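The Long Round

I went to Funaston for the weigh-ins and stayed for the pancakes. That sounds like a joke about fighters and food, but the diner across from the Sturnell Arena opens at five in the morning, and by six it's packed with people who haven't eaten a real meal in two days, staring at menus like they're love letters. I had the corner booth. Best seat in combat sports, if you ask me!

I've been covering regional MMA for longer than my knees would like, and I keep getting pulled back to the small cards. Sturnell holds 1036 people if they open the balcony, and for the April show they opened it. The main event was Tamás Medve against Adalberto Trindade for the Brusari welterweight belt, five rounds, and I'd been looking forward to it since the bout was signed. Medve is a wrestler who fights like he's moving furniture. Trindade is long and loose and kicks from places you don't expect (he got me in the shin once during a demo, and he was being nice about it).

What I really wanted to write about, though, was the corner. We talk so much about fighters and so little about the minute between rounds, when somebody has to climb up with a stool and a bucket and say something useful to a person who can barely hear. Gizella Hegedűs has been doing it for Medve his whole career. She let me hang around the locker room at Brusari on the condition that I kept out of the way of the heavy bag, which I mostly did.

Her rule is one instruction per round. She used to give three or four, she told me, and then she watched a tape of herself and saw her fighter nodding along to all of it and doing none. So now it's one. "Left foot outside." "Make him carry you." After the second round that night, with Medve down on my card and breathing through his mouth, all she said was "Elbows in," and then she held ice on his neck and looked at the ceiling for the rest of the minute.

He won the third. He won the fourth too, and it wasn't close – Trindade spent most of it with his back on the fence, digging for an underhook that kept slipping away. The fifth I gave to Trindade by the width of a shoelace. He landed a body kick with a minute left that I felt in the press row. So I had it three rounds to two for him, and the judges had it three to two for Medve, split, and half the balcony booed while the other half hugged each other.

I've gone back through it on video since then, more than once, and I still can't get away from that first round. Medve had the takedown but did next to nothing with it. Trindade was throwing elbows off his back the whole time. If you score position, it's Medve's. If you score damage, and the rules say you should, it's Trindade's. I know how I lean. 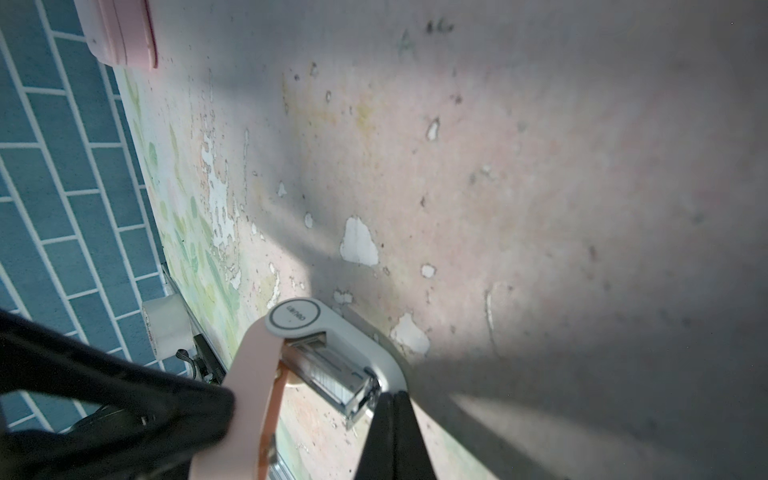 Bianka Csonka wrote in to say I'm giving those elbows far too much credit, that most of them hit forearm, and that from her seat in the balcony the only clean shot of the round was the right hand Medve threw before he ever changed levels. She may have a point about the right hand. I missed it live, and on the replay the referee's shoulder is in the way.

Trindade took it better than I did. I found him afterward on the loading dock with his hands still wrapped, eating orange slices out of a sandwich bag, and he said he should have let the kicks go earlier. That was all he wanted to say about it. Then he asked me if the diner was still open.

A rematch is being talked about for the fall, maybe at the Farkas gym's new hall, which seats only 656 and would sell out before lunch. Hegedűs wouldn't discuss it. She had a stool to fold up and a bucket to empty, and Medve was asking whether there were any pancakes left.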